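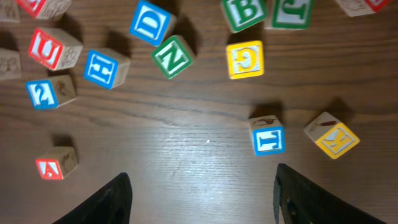
The Spring Order

The quote from Drorkance ran to 4 pages, and I read it at the kitchen end of the shop with my coat on. One arm, one gripper, two spare sets of fingers, a year of service. My partner had circled the service line in pencil and written "negotiable?" beside it.

We sorted used toy blocks for resale. That was the whole business. Schools sent them by the box and we sent them back by the set.

"Harnus is cheaper," she said.

"Harnus wants the money up front." 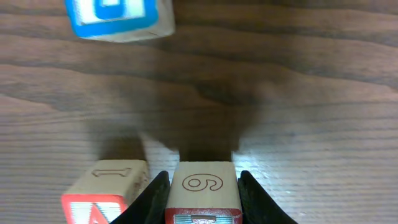 She took the pencil back and did the sum again on the envelope from the bank. With the loan we could cover the arm and the first 23 payments. After that it depended on Bridwood renewing, and Bridwood had not called since the first week of March.

I said we could lease. She said we had leased the van – and look at the van.

So we made two columns. Hers had the floor mat, the new outlet, the electrician, and 40 hours of somebody learning to run the thing. Mine had the arm. I had left out the insurance and the spare fingers were not rubber tipped, so those went in too, in her handwriting.

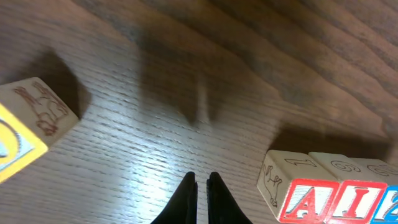
Second Column

By four o'clock her column was longer than mine and the total had gone past the loan. She did not say anything about it. She got up and rinsed the cups.

I called Drorkance and asked what the price was without the service plan. The man put me on hold. When he came back he said he could hold the quote until the end of the month.

"Ask him about fingers," she said from the sink.

I asked him about fingers. He said he would throw in one set.

She dried her hands and wrote that down, and then she crossed out the mat.
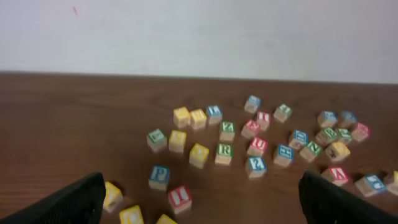
Letter blocks on the table.

Posted 3/4/18
2 comments | 23 shares

More stories
The Sisodia Account
Payment on Delivery
A Van in Winter

Contact | Copyright 2018 | Back to top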